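3. Tea towels and tablecloths: what people in Brunembridge still use

For this part of the project I looked at how household cloth is bought, used and thrown away. I handed out a questionnaire through the Pirzada shop on the high street and at the Wemell community centre in July. It had 13 questions and 90 people filled it in. Lucero Huamán helped me to translate it into Spanish.

The first section asked what cloths people had in the kitchen. Cotton was the most common answer, followed by linen mixes. Most people could not say where their cloths came from - several wrote "always had it". Older people were more likely to own a tablecloth, but they used it mainly at Christmas or when visitors came.

I also asked about pattern. Checks were chosen more often than stripes, flowers or plain colours. The usual reason given was that stains show less on a check, although two people said it reminded them of school dinners.
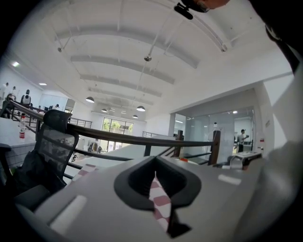 Fig. 4. Red-and-white checked fabric.

The second section was about washing. I had expected most people to wash kitchen cloths at 60 degrees, but 40 was the usual setting. In total the 90 households listed 291 cloths in regular use, and nearly 70 of these were described as worn out. Worn cloths were mostly kept as dusters or for cleaning bikes. Only a few people took them to the Jorkasier textile bank, and some did not know it accepted rags.

There were problems with the method. The forms were only left in two places, so people who shop elsewhere were missed. Question 8 was badly worded and I have left it out of the results.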